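The Long Road Back to Kenano

By Morag Lennox

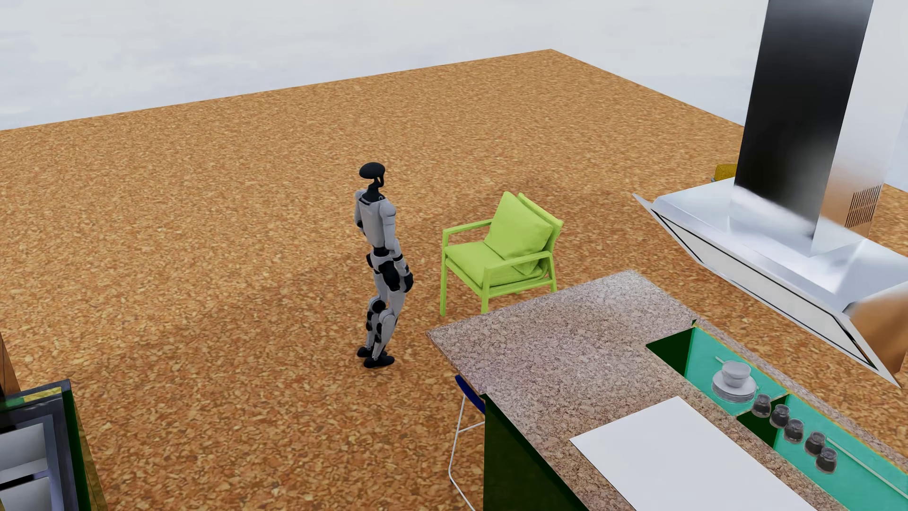 A gray-and-black humanoid robot standing near a lime-green armchair. Computer rendering.

The bus from Grakano leaves when it is full, and on the morning I took it that meant waiting until a woman with two sacks of seed onions had been talked into putting one of them on the roof. She didn't want to. She had carried those onions through a checkpoint and across a river (the bridge is still down) and she had no intention of losing them on a bend. In the end a boy of maybe twelve climbed up and lay across the sack with his arms spread, and off we went.

There were families on board going home for good, and others going only to look. Kenano lies 80 kilometers up the valley, and it emptied in three nights when the front line moved through it. A ceasefire was signed in January, after months of talks that broke down, started up again and broke down over the wording of one paragraph on the withdrawal of heavy guns. I have read that paragraph so many times I could sing it to you. It gives both sides 60 days to pull back behind the ridge, and both sides say they have done so, and people in the valley will tell you over a very sweet glass of tea that they still hear engines up there at night.

The town council keeps its register of returns in a school exercise book, on a desk in what used to be the post office. When I visited, the last line was number 2889. Before the war the book would have needed many more pages than that, and the clerk turned it around so that I could see how neatly she had ruled the columns. One is for the family name, one for the street, and one for whether there is a roof. She told me she fills in the last one in pencil.

I had come with a head full of questions about the peace monitors, and I did ask them, but what people wanted to talk about was land. Who plowed whose field while the owner was away? Who has the paper, and who has only a grandfather's word and a row of stones? The agreement says very little on this. It sets up a joint land office, which was meant to open its doors in the spring and so far has a sign, a padlock and a very patient line of people outside it every morning. I stood with them for a while and was given half a flatbread and a good deal of advice about my shoes.

The foreign governments who pushed so hard for the signing will meet again on 19th May to talk about money. I hope they'll talk about the land office too, and about the bridge, and about paying the teachers, who have gone back to work on promises. I've sat through enough of these meetings to know how the afternoon goes. There's a long speech on reconciliation, then coffee, and by the time anyone gets to salaries half the delegates are looking up their flights.

The woman with the onions got down just short of the town, where a track runs off between two walls. Her brother was there with a handcart. The boy handed the sack down to them very carefully, and she checked the knot, and then she reached up and gave him three onions for his trouble.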